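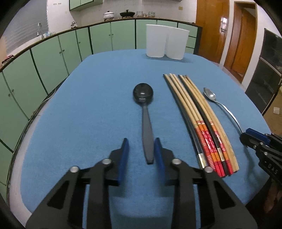 I bought the serving set from Dresatov in May, and I have used it almost every day after that. It cost less than I expected for a black serving spoon, a ladle and a bundle of chopsticks.

The plastic spoon is my favorite. The bowl is wide enough for rice and it does not scratch my pan. The chopsticks have a red and orange band near the thick end – pretty, but I worry how long the print will stay on. I wash them by hand.

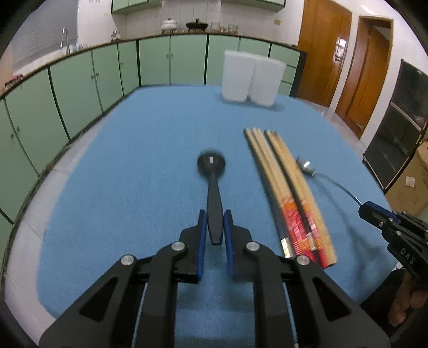
*Vondalcombe, 2nd July*

A small update. The ladle has a thick handle, which I like, because my fingers get tired with thin ones. The little white label on the bowl was hard to peel from mine and left some glue.

I would buy the set again, but I would ask for a longer spoon – mine slides into the deep pot. Four stars.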